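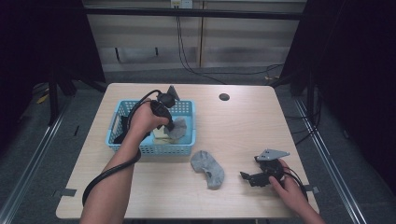
5. Sorting and pairing small items

5.1 Scope

This section covers socks, face cloths and other small items that have been washed and fully dried. Shirts, bedding and towels are covered in section 6. The instructions apply to the Rukcombe work table, model 3801, used with any open-sided basket from the Lirance range. Baskets of another make may be used if the base sits flat on the table top.

5.2 Before you start

Check that both table clips are closed. An open clip can catch on knitted fabric and pull a thread.

Wipe the table top with a dry cloth. If the top has been cleaned with a spray, leave it until no damp patches remain.

Any lead passing through the round hole in the table top must hang freely below. Do not leave a coil of lead on the sorting area.

CAUTION: Do not place more than 3 kg in the basket while it is on the table. Heavier loads must be sorted from the floor.

5.3 Placing the basket

1. Put the basket on the left half of the table, with the long side facing you. Left-handed users may reverse this and all later references to left and right.

2. Move the basket back from the front edge until your forearm can rest on the table while your hand is over the basket.

3. Keep the right half of the table clear. This is the laying-out area.

4. Press lightly on each corner of the basket. If it rocks, turn it round or remove anything trapped under the base.

Note: The laying-out area needs a clear width of 400 mm for adult socks. Long sports socks may be folded once at the ankle if there is not enough room.

5.4 Taking items out

1. Remove one item at a time. Lift it straight up until it is above the rim of the basket, then move it across. Dragging an item over the rim may snag it on the lattice.

2. Lay the first sock flat in the laying-out area with the toe pointing towards you. A bent sock should be straightened from the heel, not pulled from the cuff.

3. Look for its partner in the basket. Check for crumpled socks at the sides as well as in the middle. Dark items lying against the inner wall are easily missed in poor light.

4. Lay the partner beside the first sock and compare length, cuff and heel. Socks of the same colour are not always a pair. Wear at the heel or sole can make one sock look darker than the other, and this should be disregarded if the knit and length match.

5. Leave cloths at the bottom of the basket until all socks have been removed. A pale cloth makes a useful background against which to find dark socks.

CAUTION: If an item feels damp, stop and return it to the dryer or airer. Do not fold it with dry items.

5.5 Folding a pair

1. Place one sock on top of the other, heels together.

2. Smooth both socks from cuff to toe with the flat of the hand.

3. Fold the toe end up to the cuff. For long socks, fold again.

4. Tuck the folded end into the outer cuff by no more than one third of its depth.

Do not turn one cuff over the whole pair. This stretches the elastic and the socks will not stack.

5.6 Single socks

Place any sock without a partner at the back of the laying-out area. When the basket is empty, compare the single socks with one another before putting them aside. Check inside sleeves, pillowcases and duvet covers from the same wash.

Singles may be kept in the Sandhu drawer insert (part 2604), which fits the front compartment of the Leduvgate chest. Fit the insert with the open end towards the drawer handle.

5.7 Finishing

1. Fold the cloths in half, then in half again, and stack them separately from the socks.

2. Turn the basket upside down over the table and tap the base. Small items can lodge in the corners.

3. Brush lint from the lattice with a soft, dry brush. For washing the basket, see section 8.

4. Put folded items away before starting another load. Do not use the same basket for clean and unwashed items unless it has been washed in between.

Note: If the basket is stored on the table, place nothing on top of it. The rim may bow under a steady load, and a bowed basket will no longer nest with others of the same size.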